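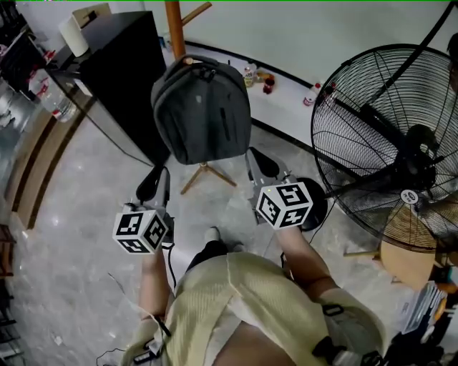
Fomotport Marks Grandparents Day With Free Hair Care Sets

DRARKIMBRIDGE, September – Fomotport, maker of the Justusau line of natural hair and skin care, today announced a Grandparents Day giveaway for customers across the region.

The company will give away 940 Justusau gift sets through its 25 partner salons. Each set contains a shea butter hair cream, a rinse-out conditioner and a greeting card. Customers may request one set per household and need not make a purchase.

"Many of our customers first had their hair combed and braided by a grandmother," said Yolandi Kruger, president of Fomotport. "We are pleased to offer families a way to say thank you."

The Javier salon in Drarkimbridge will also host an open house at 2 p.m., with scalp care demonstrations led by senior stylist Dulce Tapia. Guests aged seven and older may take part with an adult.

Gift sets will be available while supplies last. A list of partner salons is posted on the Fomotport website and social media pages.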